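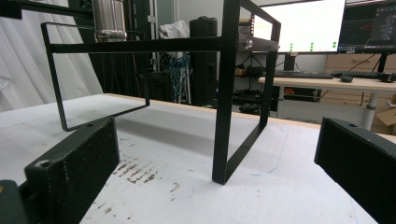 Wer im Ledesma einen Film sehen will, muss am Schalter bar bezahlen und bekommt eine Papierkarte von der Rolle. Der Saal hat 11 Reihen. Im März lief dort an vier Abenden "Wekgate", ein Boxerfilm aus den achtziger Jahren, der lange nirgends mehr zu sehen war. Wir haben mit der Programmleiterin des Kinos gesprochen, die die Kopie aufgetrieben hat und den Film heute anders sieht als mit sechzehn.

"Damals fand ich ihn langweilig", sagt sie. "Ich wollte Kämpfe sehen, und es gibt genau zwei. Den Rest der Zeit fährt der Mann mit dem Bus oder sitzt bei seiner Schwester in der Küche." Ein Cousin hatte den Film auf Kassette aus dem Fernsehen aufgenommen, mit Werbung und ohne die ersten Minuten. Den Anfang kannte sie deshalb erst, als die Kopie im Ledesma ankam. "Da steht er am Hafen und wartet auf seinen Lohn. Der bekommt zu wenig und sagt nichts. Danach versteht man die Szene mit dem Trainer völlig anders."

Die Suche nach einer spielbaren Kopie hat mehr als ein Jahr gedauert. Der Verleih Dremine, der die Rechte an "Wekgate" hält, hatte zunächst nur ein Videoband im Lager. Auf die erste Anfrage kam keine Antwort, auf die zweite ein Formular. "Ich habe dann angerufen und bin bei einer Kollegin gelandet, die den Film kannte. Ohne sie wäre das nichts geworden." Gefunden wurde die 35-mm-Kopie schließlich in Zarkik, wo der Film zum Teil gedreht worden war. Ein stillgelegtes Kino hatte sie nach der letzten Vorstellung nicht zurückgeschickt.

In welchem Zustand war sie? "Der dritte Akt hat Laufstreifen, und die Farben gehen ins Rote. Der Ton ist in Ordnung. Eine Klebestelle im zweiten Akt mussten wir neu machen, da fehlen jetzt ein paar Bilder." Verleihgebühr und Transport kosteten zusammen 800 Euro. Für ein Haus dieser Größe ist das viel Geld für einen einzelnen Titel.
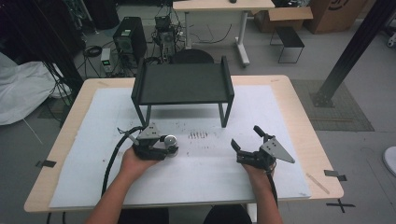 Filmclub Ledesma e. V. | Arbeitsgruppe Programm

Gerechnet hatte die Programmleiterin mit halb leeren Vorstellungen. Am Ende waren es 300 Zuschauer an den vier Abenden, darunter etliche, die den Film noch aus dem Fernsehen kannten. "Einige haben den Text mitgesprochen, vor allem den Satz auf der Treppe. Das hat andere gestört, es gab auch eine Beschwerde. Ich kann beide Seiten verstehen."

Über den Endkampf wird seit der Erstaufführung gestritten. Der Held verliert nach Punkten, und die Kamera bleibt während der Verkündung beim Gegner. Die Programmleiterin hält das für die beste Entscheidung des Films. "Man sieht, dass der andere selbst nicht glaubt, gewonnen zu haben. Mit sechzehn war ich sauer. Ich dachte, da fehlt ein Stück." Weniger überzeugt ist sie von der Musik. "Das Saxofon kommt jedes Mal, wenn er nachdenkt. Und er denkt oft nach."

Auch die Synchronfassung war im Ledesma ein Thema. Gezeigt wurde die deutsche, weil es von der Originalfassung derzeit keine Kopie mit Untertiteln gibt. In der Übersetzung ist aus der Schwester an einer Stelle die Freundin geworden, was in der nächsten Szene wieder vergessen ist. Im Foyer hing deshalb ein Zettel mit einem Hinweis. "Den hat kaum jemand gelesen. Gefragt wurde trotzdem jeden Abend."

Dremine lässt inzwischen prüfen, was eine Abtastung der Kopie kosten würde. Ein erstes Angebot liegt bei 4.000 Euro, eine Farbkorrektur ist darin nicht enthalten. Der Filmclub will sich beteiligen, eine Summe steht noch nicht fest. Bis zur Entscheidung liegt die Kopie gekühlt beim Verleih und wird nicht ausgeliehen.

Und die Fortsetzung? "Gibt es, ja. Die habe ich einmal gesehen, da trainiert er Kinder in einem Ferienlager. Die werde ich nicht suchen." Für den Herbst plant sie eine kleine Reihe mit Sportfilmen, in denen wenig Sport vorkommt. Zwei Titel sind zugesagt, ein Radfahrerfilm und eine Komödie über eine Kegelmannschaft. Beim dritten wartet sie noch auf das Formular.

Stand: 05.11.2013

Teilen (11) | 3 Kommentare

Diese Website verwendet Cookies. Wenn Sie die Seite weiter nutzen, stimmen Sie der Verwendung zu. OK | Mehr erfahren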